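Print this page | E-mail this page

Stoltell Control Stack: Frequently Asked Questions

Last updated 11 Aug 2022

What does Stoltell cover?

Stoltell is the software that sits between the arm drivers and whatever produces the commands. It contains the planner (Sengar), the perception service (Hallix) and a set of command-line tools for recording and replay. It is maintained at Grerkmont. Arm firmware is outside its scope, and firmware faults should be reported to the supplier of the arm.

Do both arms share one planner?

Yes. Sengar treats a two-arm cell as a single system and checks each arm against the other at every step of the path. Running two separate copies of the planner is possible but not supported. The copies do not exchange joint states, so neither will avoid the other arm.

Why does Sengar refuse a path that looks clear?

The usual cause is the padding around each link. The default is 47 mm, set in the cell file under link_padding. Reduce it in small steps and run the self-check after each change. A path may also be refused if the table height in the cell file is wrong, in which case every low approach is reported as a collision with the table.

Can Hallix track cables?

In part. A charging lead or mains flex is returned as a chain of points, and the chain is broken wherever something covers it. Hallix does not guess at the hidden section unless join_gaps is turned on.
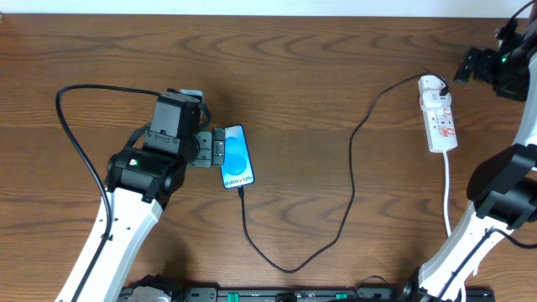 With join_gaps on, two chain ends are joined if their directions agree within the set limit. Crossing cables of the same colour are often joined wrongly. For tasks that involve a plug, track the connector as a separate object and use the chain only to keep the fingers away from the lead.

How are lit screens handled?

A lit display changes its appearance without moving, which upsets trackers that rely on surface pattern. Set the object class to "panel" and Hallix will fit the outline only. Anything shown on the display is then ignored.

Which ports need to be open?

Joint states are sent on 2884 and commands are received on 3018. Both can be changed in the cell file. Restart the driver bridge afterwards; reloading the file is not enough.

What happens if commands stop arriving?

The arm holds its last position. After 3 missed heartbeats the bridge drops to idle and has to be re-armed by hand. The gripper keeps its last commanded opening in both cases.

Can I replay recordings made before the June release?

Yes, after conversion. Run the convert tool with the original cell file, not the current one. Time stamps are kept. Wrist torque was not stored in the old format and is left blank.

Where are the logs?

In the log folder beside the cell file, one file per session. Attach the whole file to any fault report, together with the cell file in use at the time.

Print this page | E-mail this page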